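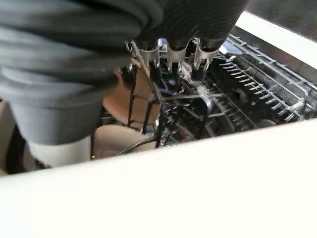
Siltura cell-edge traces: data card

Version note, 05/11/2025

Summary
Siltura is a set of position traces taken from fluorescent spots near the outer edge of cultured cells. Each trace follows one labelled protein from the time it is first picked up until the dye bleaches or the spot leaves the field. The set is meant for testing linking and drift-correction code. It has not been checked for use in drawing biological conclusions.

Contents
traces/ — one CSV file per cell
drift/ — bead positions used for stage correction
masks/ — cell outlines, drawn by hand
meta.csv — dish, slide, dye batch and exposure time for each cell

There are nine dishes, with five cells from each. Exposure time was 30 ms throughout.

Columns in the trace files
id: trace number, unique within a file only
t: frame index, starting at zero
x, y: position in nanometres, before drift correction
s: fitted spot width in nanometres
n: photon count after background removal
flag: 0 for a normal fit, 1 for a fit that touched the mask border, 2 for a gap filled by the linker

Rows with flag 2 hold interpolated positions and have no photon count. Remove them before working out step lengths.

Processing
Spots were fitted with Sirell using a round Gaussian. Linking was done in a separate pass with a fixed search radius, which is given in the header of each file. Drift is not applied to x and y. To correct a trace, subtract the bead position for the same frame. The Russo script in tools/ does this and writes a new file beside the old one.

Known problems
Dish 5 was refocused part way through, and its bead track has a jump at that point. Treat the two halves as separate runs.
Fast spots are under-counted, as the linker drops them when they cross another trace.
Masks for the Medham slides were drawn at lower zoom and are less exact along thin edges.
The April release had x and y swapped in the drift files. Results made with that release should be run again.

Splits
No training or test split is supplied. If you make one, split by dish. Cells from the same dish share a dye batch and a bead track.

Contact
Loredana Ruggiero keeps the files and the change log. Report faults with the file name, the trace id and the release you are using.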